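Tultine Ita wired headset
Reviewed 18 August 2024

I take bookings by phone for a plumbing business, so a headset is on my head most of the working day. My old Rieger lasted until the foam went and the left side started crackling whenever I turned to the filing cabinet. The Ita was $85 at the office supplies place in Pumham. I have been using it since January.

Setting up took no effort. It is a USB headset, it plugs into the computer, and the phone software found it the first time. There is an app you can download to change the sound profile. I tried it, couldn't hear any difference between the voice settings and uninstalled it. The paper guide in the box is in very small print and mostly about warranty.

Call quality is good. Customers stopped asking me to repeat the address, which used to happen several times a day. The microphone picks up less of the office than the Rieger did, although it still catches the roller door when a ute is being loaded. Incoming voices are clear at half volume. Music is thin and I wouldn't buy it for that.

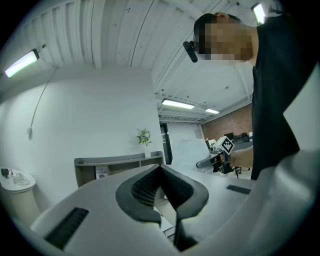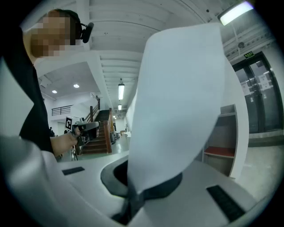

Second photo: headset on, boom microphone forward.

Comfort is fine for the first 90 minutes. After that I notice the band on the crown of my head and shift it back a bit. The cups are padded and don't get in the way of my glasses, but on a 38-degree day they were sticky and I went back to holding the receiver for the afternoon. Somebody with a bigger head than mine might find it tight, as the adjustment runs out earlier than I expected.

The cable is my main complaint. It is stiff, and it kept the bend from the packaging for weeks. The mute button sits on a small control halfway down, where it knocks against the edge of the desk. I have muted myself mid-sentence that way more than once. A clip would fix it and there isn't one in the box. I used a bulldog clip on my collar.

Replacement ear pads are sold separately and come in packs of two. Mine are showing wear on one side but don't need changing yet. The boom has stayed where I put it, with no drooping, and the joint hasn't loosened.

Good: clear voice, easy to plug in, solid boom
Not so good: stiff cable, mute button placement, warm in summer

3 out of 5. I'd buy it again at the price if the cable was softer. If you work in a hot room or you're on calls without a break, try one on in the shop first.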